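Leave the old tables alone

Every September the college at Walthorpe gets a little money for furniture, and every September somebody proposes spending it on tables. The new ones always come from the same sort of catalogue. This year it was Killberg, and the model wanted for the reading room cost £1098 before delivery. I think we should say no, and I would say so even if they were half the price.

The tables we have are old but they stand level. They have rings from mugs, a few cuts from craft knives, and pen marks that no cleaner will lift. The complaint against them is that they look tired. I have sat through two meetings on the matter and I did not hear anyone say that a table wobbled, or that a leg had come off, or that it was the wrong height for the chairs. 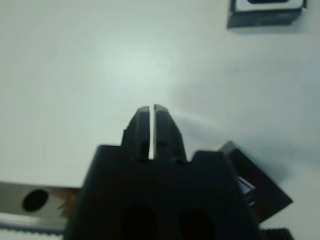

Gripper nearly closed, pale surface behind

My view is that a mark on a table does very little harm. A student who sits down at a spotless surface worries about spoiling it. Put the same student at a table with some use in it and the bag goes down, the papers come out and work starts. I taught evening classes in dressmaking for years, and the good cutting table was always the last to fill up. People queued for the bad one.

Maiara Rocha, who runs the print workshop, disagrees with me. She says that a poor surface tells people their work is not worth much, and that visitors judge a college by what they see in the first room they walk into. I take the second point seriously. A parent looking round with a sixteen-year-old does notice these things. But a parent also notices whether the lights work and whether there is anyone at the desk to answer a question, and both of those have been patchy since the spring.

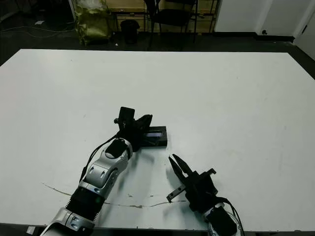

Photograph: Marcelino Nogueira

There is a middle course, and it is cheap. Most of our older tables have solid tops that can be sanded and oiled. The joiners' class did three of them as a practice job and they came up well, though the one by the radiator needed filling along the join. The laminate tables can't be sanded, but they can be cleaned properly. We have been using Jitden spray on them, which leaves a film, and dust sticks to the film. Warm water and a drop of washing-up liquid does better.
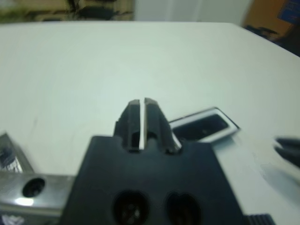 The tips, with lighter grey faces

I would also like us to stop throwing out a table when only its edging has gone. Edging strip is sold by the metre and goes on with an iron. Mendonça, the hardware shop on the corner, keeps it in white, grey and beech. The skip behind the art block has had perfectly sound tables in it with nothing else wrong, and we then paid to have them taken away.

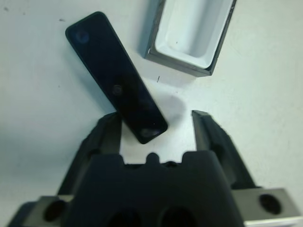

Department of Art, Craft and Design

Some furniture does wear out. The folding tables in the hall pinch fingers and should have gone long ago, and I would happily see the whole of this year's money spent on those. The catches are bent and the replacement part is no longer made. Two people are needed to put one up, and on open evening there are never two people free.

The reading room can wait. If the money does go there, I would ask for lamps first, then a second set of shelves by the window - and the tables can stay where they are.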